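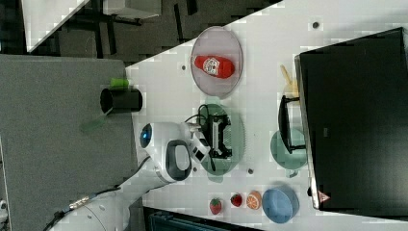

白桌子上的盘子和水果：绿盘、粉盘（番茄酱瓶躺在上面）、两颗草莓、半个橙子、浅蓝色圆碗。

2020年9月7日　工作间笔记

今天本来打算写杯子的事，结果一整天都耗在盘子上了，那就写盘子吧。

先记颜色，不然过两天我又要翻聊天记录。目前桌上用的这一套：半透明的绿色椭圆盘，粉里带点紫的圆盘（边缘颜色深一点），灰绿色的圆碟，浅蓝的圆碗。Seon-mi Hyun管粉的那个叫“藕粉”，我管它叫“旧玫瑰”，Stuart Sowerby说就是粉的，别折腾了。最后清单上写的是“粉紫圆盘”，大家都能认，就这么定！以后谁也不许再往表格里填“藕粉”“豆沙”“那个粉的”，我上周合并表格的时候为这个多花了一个下午，真的很崩溃。

绿盘子我个人最喜欢。椭圆的，半透明，放在白桌面上颜色特别清爽（跟Ernudton那批不透明的放一起比就知道了，那批颜色发闷，像食堂的）。不过它有个毛病我得写下来：灯从正上方打的时候，盘子里面的反光会糊成一片，盘沿在哪儿要眯着眼看。Seon-mi建议把顶灯调暗一档，我试了，好一些，但桌子另一头又显得太暗。先记着，等Stuart有空一起把灯的位置挪一挪再说。

关于草莓。

两颗草莓颜色不太一样，一颗稍微深一点。我一开始以为是放久了或者谁混了两个批次，跑去翻Drinereo的箱子，箱子里23颗全倒出来排在窗台上看，果然深的浅的都有，就是这样的货。所以不用退，也不用挑，但登记的时候请写“草莓（浅）”和“草莓（深）”，别只写“草莓”。我知道很啰嗦，可是上个月那张表里一整列全是“草莓”，到底哪颗是哪颗，写的人自己也说不清了（写的人就是我，我先认错）。

叶子的部分收纳时朝上放。Kong那个抽屉太浅，硬塞进去叶子会折，折了以后翘着一个角，怎么按都按不平。我拿了一个鞋盒先顶着，盒盖上写了字，放在第二层架子左手边。

半个橙子：切面朝外摆，一瓣一瓣的看得清楚，也好认。之前有一阵子大家随手一扣，切面朝下，远看就是个橙色的小包，Seon-mi有一次把它当成橘子登记了，我们为此争论了挺久到底算不算错。结论是登记名统一叫“半橙”。

番茄酱瓶：红的，瓶盖那一头附近有个白色圆标签，上面有一小块红白图案。这个瓶子到底该站着还是躺着，我们今天也讨论了一轮。Stuart主张站着，理由是厨房里谁家番茄酱是躺着的。我主张躺着，放在粉盘子上刚好（粉配红，好看，这是私心）。最后商量下来两种摆法都留，表格里加一列“站/躺”。我已经加好了，旧的记录那一列先空着，谁有空谁补，没空就算了。

顺便说一句，红的东西是不是太多了？草莓是红的，酱瓶也是红的，摆在一张白桌上，眼睛老往那边跑。我想换一两样黄的或者紫的进来，比如玉米、茄子之类。Davport的目录我翻到第70页，有一组蔬菜看着不错，就是茄子做得有点太亮，像涂了油。Seon-mi说亮的好，我说亮的反光，反光就又绕回灯的问题了……先不买。

浅蓝的碗没什么可说的，很乖，碗口朝上放着就行，从来不出事。唯一一点：叠放的时候不要把它放在最底下，上面压着盘子，拿的时候容易一摞一起带起来。昨天下班前我就这么干了，哗啦一声，隔壁都探头过来看。没碎，捡起来擦擦接着用。

桌面。白色的桌子好看归好看，脏得也快，一点指印都藏不住。今天早上擦了一遍，用的是温水加一点点洗洁精，拧干的布，擦完再用干布过一遍。别用架子上那瓶喷的，会留一层雾，逆着光看一道一道的，我上次擦了三遍才弄掉。还有桌面上那几个小圆孔，擦的时候绕一下，水别流进去，碎屑也别往里扫！孔边最容易积灰，用棉签转一圈就干净了。

另外盘子尽量别压在孔上。绿盘子今天的位置就贴着一个孔，粉盘旁边也有，我挪了两次，总觉得不是挡着这个就是碍着那个。桌子就这么大，再加上显示器那个黑支架占了一块地方，灰绿圆碟只能挤在支架底下那边，拿起来要侧着手。我想把显示器往外推一掌宽，Stuart说线不够长。那就等线，线已经申请了，编号207，谁看到快递帮我签一下。

收纳顺序（我今天试下来最顺手的，供参考，不强制）：先收水果，水果进鞋盒；再收酱瓶，瓶子进高一点的那格；碗碟最后，大的在下小的在上，浅蓝碗单独放旁边。照这个顺序收，桌子很快就空了。之前倒过来收，碟子上的草莓总要往外滚，滚到桌子底下去，趴在地上捞，灰头土脸的。

差点忘了，三月份借出去的那六个小碟子还没还。借条夹在本子后面，我明天去问问，问不到就当没有了，重新订。

明天要做的：
- 把“站/躺”那一列告诉Seon-mi，她今天走得早
- 买棉签
- 和Stuart看灯
- 给鞋盒换一个像样点的盒子（要深一点，草莓叶子朝上能合得上盖的）
- 杯子！杯子的事还没写

近期笔记
抽屉里的隔板怎么又松了
玩具蔬菜的颜色对照，第二版
标签纸哪种好撕
三月借出登记

本站使用Cookie以记住您的阅读设置。继续浏览即表示同意。［知道了］

联系我们　|　© 2020 工作间笔记　|　返回顶部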